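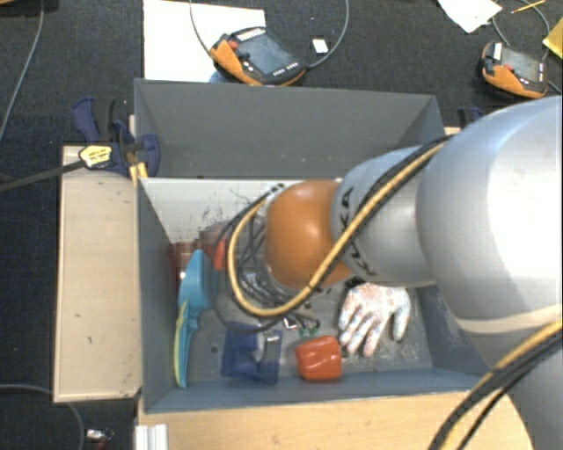
A KUKA arm above a gray bin.

About Omoten

Hi, I'm Érica Figueiredo, and I run Omoten, a small Portuguese school in Cirkdale. If you've landed on this page you're probably wondering who we are and whether you'd have a good time with us, so let me try to answer both (I talk a lot, sorry in advance, but so will you by the end of your first term!).

I grew up in Brazil and moved here for a job in insurance that I was never very good at. What I was good at, apparently, was correcting my coworkers when they tried to order at the bakery down the street. One of them asked if I'd teach her properly before a trip to Salvador. We sat in my kitchen with a pot of coffee and a children's picture book, and she went off to Brazil able to ask for directions and argue a little about the price of a hammock. She told her sister, her sister told her choir, and before long I had more people in that kitchen than chairs.

Ivone Bittencourt came along that same winter. I'd put a card up at the library looking for someone who could take the beginners off my hands, and she called me that afternoon and interviewed me instead of the other way around. She had taught elementary school for most of her life and she has the patience I don't have. She also has a singing voice, and she uses it! If you join a beginners' class you will sing, and you'll remember your verbs forever.

Where we are

You'll find us at 309 Dubey Street, up one flight, over the shoe repair place. The street door sticks, so give it a good push. There are 2 classrooms, a little kitchen, and a long shelf of books you're welcome to borrow. We don't do library cards or due dates, just write your name in the notebook. Parking is free behind the building after five, and the Vultham bus stops on the corner if you'd rather leave the car at home.

How we teach

Classes run 90 minutes with a coffee break in the middle. The break is in Portuguese too, and plenty of students tell me it's the part where they learn the most. It makes sense to me, you really want to know how to say "is there any cake left?" when there is one slice on the plate.

We keep groups small and we start talking on the first night. You'll make mistakes and so will the person next to you, and after a couple of weeks it stops feeling scary. I do teach grammar, and I love it, I'll happily spend half a class on the personal infinitive if you let me. But I'd much rather you walk out able to chat with your mother-in-law than recite a table.

People ask which Portuguese we teach. Ivone and I both speak the Brazilian kind, so that's what you'll hear from us. We play plenty of recordings from Portugal as well (the vowels go missing, you get used to it) and if you're heading to Lisbon or Porto, tell us and we'll put extra listening into your homework.

Who comes

All sorts! We've had nurses, a retired bus driver, a couple planning their wedding in Recife, and lots of grandchildren of Portuguese speakers who understood everything at the dinner table growing up and never dared to answer. I have a soft spot for that last group. If that's you, please don't sign up for the beginners, come and talk to me first. You know a lot more than you think you do, and you'd be bored by the second week.

We also have a Saturday-style family hour, only it's in the late afternoon on a school day, when parents and kids learn together. It's loud. Ivone brings the tambourine.

What it costs

A month of weekly classes is $59, and that includes the workbook and the coffee. Your first class is free, and you don't have to decide anything that night. If money is tight, send me a note and we'll figure something out between us. I've been the person counting bus fare, I remember it well.

What's new

We reopened the classrooms on July 5, 2021, after a long stretch of teaching through laptop screens, and I cried a little when I heard a whole room say boa noite at once. We kept one online group going for the students who had joined from far away, and it's still open to new people with some Portuguese behind them.

The July potluck is back as well. Bring a dish and be ready to explain how you made it, in Portuguese, to at least one person you don't know. My pão de queijo recipe is taped inside the kitchen cupboard, help yourself.

Come say hi

Stop by before any evening class, or use the contact form and tell me a bit about yourself. You can write in English, Portuguese, or whatever mix you've got. I read every message, usually with my breakfast, and I'll write back to you myself.

Até logo!
Érica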